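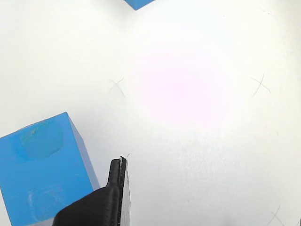 Minutes of the equipment meeting, Grukesberg play library
2021-04-28
Minutes taken by Basia

The meeting opened with the minutes of the previous one, which were accepted with one change. The storage bill was 380, not 200 as written.

1. Blue blocks

The blue blocks were discussed first. They have come back into the general stock and need a decision before the September loans. The tops are getting scuffed and at least one has a dark smudge and some pale scratches. Two members felt they should be repainted. Others said paint chips, and that a scratched block is still a block. It was agreed to wipe them down with mild soap, leave the marks that don't come off, and look at them again in September.

Repainting was priced by Traditz at 200 for the full set. This was not taken up.

2. White tables

The pencil X marks on the white tabletop were raised. They are faint and were put there so that blocks could be set down in the same spots for the stacking and sorting games. The group that uses them would like to keep them. The cleaning rota has been told to leave the marked table alone except for dusting – no scrubbing pads. If the marks fade they can be redrawn in pencil, never in pen.

There was a complaint about glare on the white tops under the ceiling lights. A matte cloth was suggested. One member pointed out that the marks could not be seen through a cloth. Left open.

3. Storage

The Janevski shelving has been delivered but one upright is the wrong length. A replacement has been requested. Until it arrives the blocks stay in the low cupboard, sorted by color, heavy boxes at the bottom. Please do not put puzzles in with the blocks. Pieces have gone missing that way twice.

4. Money

The balance stands at 2797. The meeting approved up to 100 for lidded boxes and labels. Receipts go in the envelope in the desk drawer. The request for a second floor mat was put off until the shelving is finished.

5. Other business

The door code changes at the end of the month. The lost mitten box will be emptied.

The sorting day was moved to the morning so the hall is free for the choir. Bring your own cloth.

Next meeting to be set by email. The meeting closed at 8:40.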